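Search this site Go
6 min read

PRE-PURCHASE INSPECTION CHECKLIST, BIN CELLS
Filled in by Ho-yin Au for the October 2022 equipment budget. Comments are mine. Corrections by Lingyun Lei, who has read the contract.

Scope: whether we buy a second cell, refurbish the one we have, or do what we did in July and put the decision on next month's agenda.

1. Guarding and emergency stop
[x] E-stop reachable from the operator side
[x] E-stop reachable from the keyboard side
[ ] E-stop reachable by anyone shorter than Dunbar's installer
Comment: Move the button down. Dunbar quotes this as "ergonomic relocation." I have a drill and would like to quote against them.

2. Bin and walls
[x] Walls fixed, no movement when leaned on
[x] Seams closed, no sharp edges at hand height
[ ] Floor finish acceptable
Comment: There are white scuffs and a faint scratch on the floor panel. Cosmetic for now. The Drarkdale offer includes a replacement liner at 200 dollars, and the Flellia offer includes a paragraph about how their liners don't scuff. I would budget for the liner.

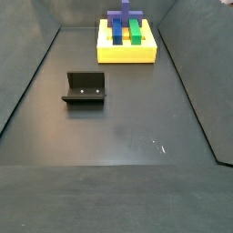
Before anyone signs for a second bin, measure the doorway. The last one spent a week in the corridor, where it was used as a bench and, for one afternoon, as a coat rack. Lingyun wants it written down that delivery "to the premises" means the curb. Written down.

3. Fixtures and loose parts
[x] Bracket screws checked with a driver, both tight
[x] Puzzle base free of cracks
[ ] Spare set of puzzle pieces on the shelf
Comment: We own one set. If a piece goes missing, a very expensive arm has nothing to do. A spare set is the cheapest line in this whole request and has been struck out twice. Please strike out something else.

4. Gripper
[x] Finger bolts at torque, marked in the log
[x] Rubber-type pad surfaces inspected for tears
[x] Holding force inside limit
[ ] Replacement pads in stock
Comment: Pads are a consumable. The current budget treats them as furniture. Tarkau sells them in packs of 35, which is a lot of pads, but the price for a single one appears to have been set by someone who dislikes us. Buy the pack.
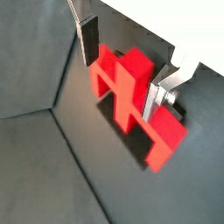
Item 4, grip check on the red piece, seen from the wrist.

5. Cabling and power
[x] Strain relief at the controller
[x] No cable crossing the walkway
[ ] Outlet capacity confirmed for a second cell
Comment: The electrician's answer was "probably." I have asked for a different word. Leave this box empty until we get one, and do not let a vendor fill it in for us.

6. Paperwork
[x] Manual present
[ ] Manual matches the machine
[ ] Service contract covers the gripper
Comment (Lei): It doesn't. It covers "the arm and its joints," and Dunbar's position is that the arm stops at the wrist. Adding the gripper costs 1787 dollars a year. I asked what the arm was for without one and was sent a brochure.

7. Recommendation
Keep the present cell. Approve the liner, the pads, the spare pieces and the gripper cover now. Hold the second cell until items 1 and 5 are closed and we have comparable quotes. Flellia and Drarkdale count the stand differently, and one of them has left out the controller.

Open boxes: 7. Reinspect when the pads arrive.

Signed: H. Au
Read and mostly agreed: L. Lei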